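Small parts and where to keep them

For many years I kept screws, hooks and picture nails in glass jars. It looks nice on a shelf, but to find one small screw you must pour everything out, and then you must put everything back. Now I use open bins, and I work faster.

Start with sorting. Give it one evening, not more. Put screws for wood together, and wall plugs together. What you did not need since December goes to a separate box - do not throw it away yet.

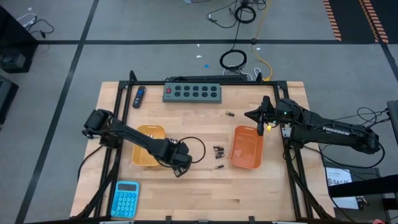 Labels are the next step, and most people make them too small. Write with a thick marker on masking tape, and put the tape on the front side where your eye goes first. My neighbor Đức Ung writes only the length, for example 40, and he knows the rest. I need the full name. Color helps also: a yellow plastic bin on a light wooden top is easy to see, so I keep the parts I use most in a bin like this.

Do not fill a bin to the top. Leave the space of two fingers, so your hand can go in without pushing things over the side.

If the parts are oily, put a piece of old cotton cloth on the bottom and change it every 2 or 3 months.

Thảo Khương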